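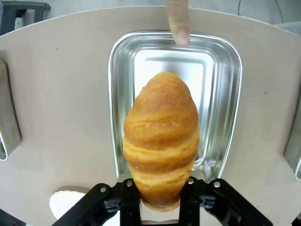 Small bakeries start early, and the one in Gurkthorpe starts earlier than most. Valbona Dimitriou unlocks the back door at 3 in the morning, six days a week, and has done so since she took over the lease from her aunt. The town has 702 households and, until she reopened the shop, the nearest fresh bread was at a petrol station on the bypass. Her bestseller is still the plain white tin loaf. Pastry came later, and she was slow to put it on the shelf. A crust that is deep amber in the creases and nearly pale yellow on the raised edges of the layers is what customers expect now, and it took her most of a winter to get an old deck oven to do it.

The oven is a Tronetti, bought second-hand from a hotel that was closing. It runs hot at the back left corner. Dimitriou turns every tray halfway through and keeps a notebook of timings, which changes with the weather and with the flour. Her butter bill is the largest single cost after wages. In May she put the price of a croissant up by 50 pence and sold fewer for a fortnight, then the same number as before.

Her one full-time baker, Eyvindur Ravn, trained on ferries, where the dough had to be made whatever the sea was doing. He does the shaping. He prefers a long, cold rest overnight, and says most bad pastry is rushed between the second fold and the third.

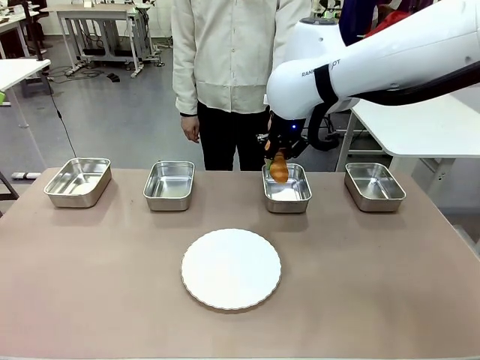 The resting also suits the building. There is no air conditioning, and by midsummer the room is too warm for butter by eight. Everything that needs folding is folded before then. After that it is bread, then washing up, then the orders for the next day.

Ingvild Strand, who runs the café across the road, takes two dozen pastries each morning and sends back the trays at closing time. She used to buy frozen ones from a wholesaler. They were cheaper, she says, and people ate them, but they rarely asked for a second.

Dimitriou has been offered a larger unit near the station and has said no twice. The rent would mean a second oven, and a second oven would mean more staff and a van. She would like a new mixer first.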